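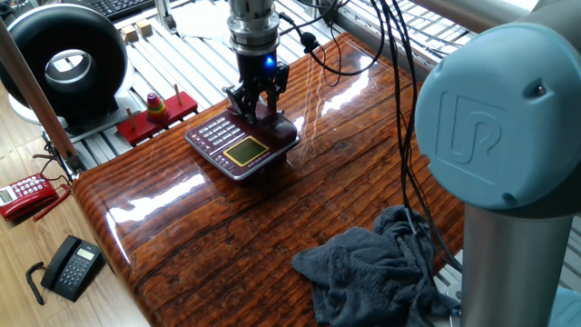

Gripper closed on the handset cradle of a desk telephone at the Prillska table.

Prillska Example Collection: Frequently Asked Questions

Last updated Monday, March 13, 2023

These are the questions we get most often from new operators, from people at partner sites, and from groups that want to use the recordings. If you are looking for booking times or the download form, those are on their own pages.

GENERAL

What is Prillska?

Prillska is a shared set of recorded robot arm examples. Each example shows an arm doing one short task on a tabletop while a person controls it. The recordings are used to train a system that has to work out the motions for itself later on. The project is run from the Floltbridge lab, and a second site, Brondo, joined in November.

What counts as one example?

One example is one attempt at one task, from the moment the operator starts the recording to the moment the operator stops it. It contains the camera views, the joint positions, the gripper commands, and one sentence saying what the operator was asked to do. If you do the same task ten times, that is ten examples.

Which tasks are you collecting now?

The current list has 41 tasks. Most of them are moving, placing, pushing, or gathering up an object. The phone and cloth tasks are the ones with the most open slots. The ring stacking tasks are full for this round, so please do not book those until the list changes.

How many examples do you need for each task?

The target is 200 accepted examples per task. We ask for 245 attempts, which leaves room for the ones that get thrown out in review. A task closes when it reaches the target, even if there are attempts left on the sheet.

FOR OPERATORS

Do I need experience with robots?

No. You need one training session at the table and 3 supervised practice runs on an easy task. After that you can book slots by yourself, but a second person must be in the room whenever the arm is powered.

How should I set up the table?

Start from the task card. It lists the objects that must be on the table and the ones that may be. Put the main object somewhere different each time and turn it to a different angle. If a phone always points the same way, the system learns that phones point that way and does badly when one doesn't.

Can there be other things on the table?

Yes. We want other objects around on most runs. A system trained on a bare table tends to fail on a busy one. Leave enough space for the fingers to get to the target and keep loose items away from the path of the arm.

How do I pick up cloth?
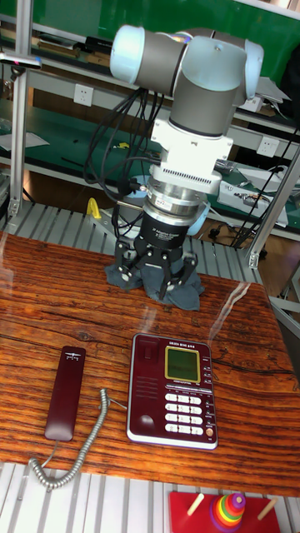
Bring the hand down slowly over a bunched part of the cloth, with the fingers open, then close and lift a little before you move sideways. Cloth that is lying flat is much harder, and the task card will say if the flat version is wanted. Crumple the cloth again between attempts. Do not fold it neatly and do not try to get it back to the same shape as before.

How hard can I press on the table?

Light contact is fine. If you feel you have to push to get a grip, back off and try a different spot. When the control software shows a force warning, let go of the controls and wait for it to clear. Write the time in the log even if nothing else happened.

What if I drop something?

Keep recording if the object is still within reach and you can pick it up again. Those examples are useful and are tagged "recovery." If it lands on the floor or out of reach, stop, mark the attempt as failed, and power down the arm before you go and get it.

Do failed attempts get deleted?

No. They go in a separate folder and do not count toward the target. Choose "failed" in the menu and pick a reason. "Other" is allowed, but then please type a few words. A good number of the early files say only "other," and there is not much we can do with them now.

Should I move fast or slow?

Move at the speed where you don't have to stop and think. Long pauses are a problem for training because the system can't tell waiting from being finished. If you need to think, do it before you press record.

What should I write in the task sentence?

Use plain words and name the object and the action. "Lift the gray cloth off the table" is fine. "Do cloth task" is not. Vary the wording between sessions, and don't use the task number.

What about the arm's cables?

Check them at the start of each session. They need enough slack for the wrist to turn, and they should not be caught under the object you are about to move. If a cable pulls tight during a run, stop and mark it failed.

REVIEW AND DATA

Who checks the examples?

Each one is watched by a reviewer who was not the operator. The reviewer checks that the task sentence matches the video, that the cameras were all running, and that the start and end are in the right place. Review normally takes a week. It was slower over the winter and we are still catching up on part of the Brondo backlog.

Can I see which of mine were rejected?

Yes. Log in, open My Sessions, and sort by status. The reason is in the last column. If you disagree, reply from that page within the same month and another reviewer will look at it.

Can I use the recordings in my own work?

Accepted examples are open to research groups that fill in the download form. Failed and recovery examples can be included if you tick the box. We ask that you report which release you used, as the task list changes between releases.

Can I add a new task?

Send a short description through the task form, with the objects needed and what counts as finished. New tasks are added at the start of a round. We turn down tasks that involve liquids, glass, or anything sharp.

What does "Nomura" mean in the file names?

It is the name of the recording software's current version. Older files have no such label. The contents are laid out the same way in both, except that the gripper commands are stored under a different heading in the older ones. The conversion script on the download page takes care of that.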